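Filed under: Kitchen & Bench

How to oil a benchtop without regretting it

1. Clear everything off. Yes, the mail too. Wipe down and leave it overnight.

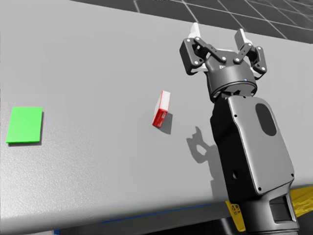 2. Sand with 100 grit along the grain, then vacuum. Your neighbour will want to chat at this point.

3. Rub in a thin coat of Kazmi oil - thinner than that - and wipe off the excess after 15 minutes. Lay the rags flat outside to dry, as bunched oily rags can catch fire.

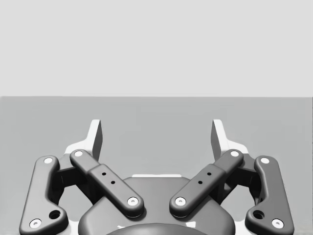 How many coats does it need?

Three, a day apart. Start on Tuesday and you'll have toast by the weekend.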